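Notebook: hand-held gripper work, house rules and how we keep them
Tuesday, April 23, 2019 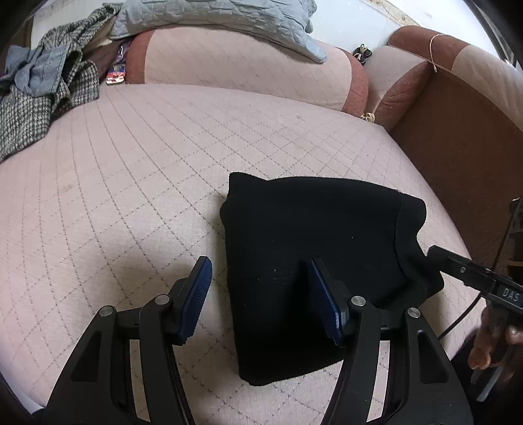 Cloth folding again, and most of the day went on getting the rules straight. The March draft was written for bench work and says very little about soft goods. I have gone through it line by line and put down what should stay, what should change and what I still can't decide. Comments in the margin please, in pencil.

Scope. The rules cover two-gripper work by one operator on household textiles, on whatever surface the textiles would normally be on. Sofa cushions count as a surface. I had an objection from the Lauritsen side that a quilted seat isn't repeatable in the way a flat board is. True, but the folding has to work on quilting sooner or later, and a rule that keeps us on boards doesn't help. Proposed wording: "The surface shall be noted by type and colour before the first fold, and not changed within a set."

Pads. Ribbed face towards the cloth, always. Check for lint in the ribs before each set and brush it out dry. No solvent on the pads. The Fila cleaning sheet allows a damp wipe, so I have kept that in, with a wait until the ribs are dry to the touch. Black knit is the worst we have for shedding, so with knit the check should be done twice per set.

Pivots. Look at the pivot screws on both tools before starting. If one has turned, stop and tighten it, and write it down even when it seems trivial. We lost a good part of a March session to a finger with play in it, and the log had nothing to say when it began.

Cable. Must hang free of the cloth and on the operator's own side of the work. The draft said "secured at the wrist". I have struck that out. Securing it at the wrist pulls on the tool when the arm is extended, and two of us had been ignoring the rule anyway. New wording: "The cable shall have slack at full reach and shall not cross the folded item."

Contact. One tool holds, the other moves the flap. The holding pad presses on the body of the item and stays put until the flap is down. Lifting both at once is a fault and the attempt is marked as such, even if the fold looks fine afterwards. I know this is stricter than Inum use. Their sheet only marks a fault when the item has to be started again, and I think that hides too much.

Hands. Fingers stay on the handle. No smoothing by hand, no tugging at a corner to help it along. If the item has to be touched, end the attempt, reset, and log it as touched.

Surroundings. This is the part I changed my mind on. The draft asked for everything except the item to be cleared from the seat. I now think other clothing and blankets may stay, provided they are outside the reach of both tools when open and are not moved during the set. A real sofa has a pile of clothes at one end. Footwear can stay on the floor as long as it is out of the operator's way. Strings, tassels and ties are a separate matter: anything thin enough to go into the linkage cutouts gets moved beyond arm's reach.

Counts. A full set for one item type stays at 300 folds, and the target for the whole textile group is 3000. The log stood at 712 this morning. I would leave the numbers alone until the fault rule is agreed, otherwise we will be recounting.

Naming in the log. Write the colour, then the fabric, then the state: "black knit, folded". Not "jumper" or "top" unless the label has been read. Godow asked for garment names in the shared sheet, so there is now a second column for that, and it can be left blank.

Still open:
Whether a stained surface needs a note. I say yes, one word is enough.
Whether the flap should be counted as down when it is flat or when the tool lets go.
How long a pad may press on one spot. Knit marks easily and we have no figure for it.

To do: retype the cable and contact rules, print for the wall by the charging shelf, take down the March sheet. Send the fault wording to Inum before the next set. New lint brush, the old one is shedding worse than the knit.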